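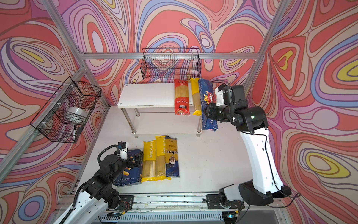

報道関係各位
2019年3月7日
株式会社ベットホルム(Betholm)

小さなキッチンのための卓上棚と壁掛けバスケット「Cluken」シリーズを5月に発売
波模様の壁紙「Huaranga」も同時発売

家庭用収納用品の企画・販売を行う株式会社ベットホルム(以下、Betholm)は、卓上用の2段棚と壁掛け用ワイヤーバスケットからなる収納シリーズ「Cluken(クルーケン)」を、5月より全国の取扱店189店舗および自社オンラインストアで発売します。あわせて、収納まわりの壁に貼る壁紙「Huaranga(ワランガ)」の販売を開始します。

■開発の背景
Betholmが昨年、一人暮らしおよび二人暮らしの1407世帯を対象に行ったアンケートでは、台所で置き場所に困るものとして、乾麺の袋、開封済みの粉類、テープやペンなどの小物が上位に並びました。乾麺の袋は長さがあるため引き出しに斜めに入れている、吊り戸棚の奥に寝かせたまま忘れてしまう、という回答が目立ちました。ラベル書き用のペンやテープについては、使うたびに別の部屋へ取りに行くという声が複数ありました。

Clukenは、こうした回答をもとに、調理台や食卓の奥にそのまま置ける棚と、壁の空いた面を使うバスケットの二つに品目を絞って開発したシリーズです。

■「Cluken」2段棚
白い天板と白い下段の板を、クロームの金属脚で支える置き型の棚です。脚の先には小さな足が付いており、床にも調理台の上にも置くことができます。側面と背面に板がないため、上段、下段とも前後左右のどこからでも物を出し入れできます。

上段には、スパゲッティの袋のように丈のあるものを立てて並べる使い方を想定しています。赤、黄、青と袋の色が違えば、端に寄せて並べておくだけで銘柄や太さの見分けがつきます。写真の青い袋はBarillaのスパゲッティです。下段は高さが限られるため、缶詰や小皿、ふきんなど背の低いものに向いています。

棚板は乾いた布または固く絞った布で拭いてください。脚は六角レンチ1本で取り付けられ、レンチは製品に同梱しています。組み立て後は、脚がすべて接地していることを確かめてからご使用ください。

■「Cluken」ワイヤーバスケット
黒い金網の壁掛けバスケットです。網目から中身と後ろの壁が見えるため、何を入れたかが掛けたままで確認できます。深さのあるものと浅いものを分けず、1種類のみの展開としました。

取り付けは、別売の専用フックのほか、市販の結束バンドでも行えます。写真の左側のバスケットは白い結束バンドで留めています。中に入れているのは白いロール状のテープと、黒いマーカーなどの小物です。保存容器に日付を書いて貼る、といった作業の道具を一か所にまとめておくことができます。奥の壁のバスケットは空の状態です。

結束バンドで固定する場合は、バンドを二か所以上に通し、余った先端を切り落としてください。壁の材質によっては取り付けられない場合があります。ガラス容器や液体の入った瓶は入れないでください。

■壁紙「Huaranga」
うねる波の帯を重ねた柄の壁紙です。コーラルレッド、ピンク、ラベンダー、淡い青、クリームを主な色とし、ところどころに黄色を入れました。帯の一本ずつを細い濃色の線で縁取っています。

これまでBetholmの壁紙は無地と細かい格子柄のみで、大きな柄の製品は今回が初めてとなります。棚やバスケットを白と黒に限ったのは、この壁紙と組み合わせて店頭に並べることを前提にしたためです。一面だけに貼ることも、写真のように三方の壁に続けて貼ることもできます。幅は70cmで、長さは店頭で10cm単位の切り売りに対応します。裏面にあらかじめ糊の付いたタイプと、糊のないタイプの2種類を用意します。

火を使う場所のすぐ後ろには貼らないでください。

■先行展示について
発売に先立ち、ショールーム「Walham(ワラム)」にて、Clukenの2段棚、ワイヤーバスケット、Huarangaを組み合わせた展示を行います。来場者には壁紙の見本帳をお渡しします。見本帳はなくなり次第配布を終了します。

また、2段棚1台とワイヤーバスケット2個を組にした「Clukenスターターセット」を、オンラインストア限定で1000セット販売します。セットの予約受付は4月中旬に開始し、商品の発送は発売日以降、受付順に行います。予約後の色や数量の変更はお受けできません。

■製品概要
シリーズ名:Cluken(クルーケン)
品目:2段棚、ワイヤーバスケット
色:2段棚 白(脚はクローム)/ワイヤーバスケット 黒
同梱品:2段棚 六角レンチ、組立説明書
発売時期:5月

製品名:Huaranga(ワランガ)
品目:壁紙(糊付き、糊なし)
幅:70cm
販売単位:10cm
発売時期:5月

価格は発売日までに自社ウェブサイトで公表します。製品の仕様は予告なく変更することがあります。写真の食品および文具は製品に含まれません。

■株式会社ベットホルムについて
台所、洗面所、玄関まわりの収納用品と壁装材を企画、販売しています。製品は全国の取扱店と自社オンラインストアで購入できます。

■本件に関するお問い合わせ
株式会社ベットホルム 広報担当
お問い合わせは自社ウェブサイトの報道関係者用フォームよりお願いいたします。製品写真の貸し出し、サンプルの貸し出しも同フォームで受け付けています。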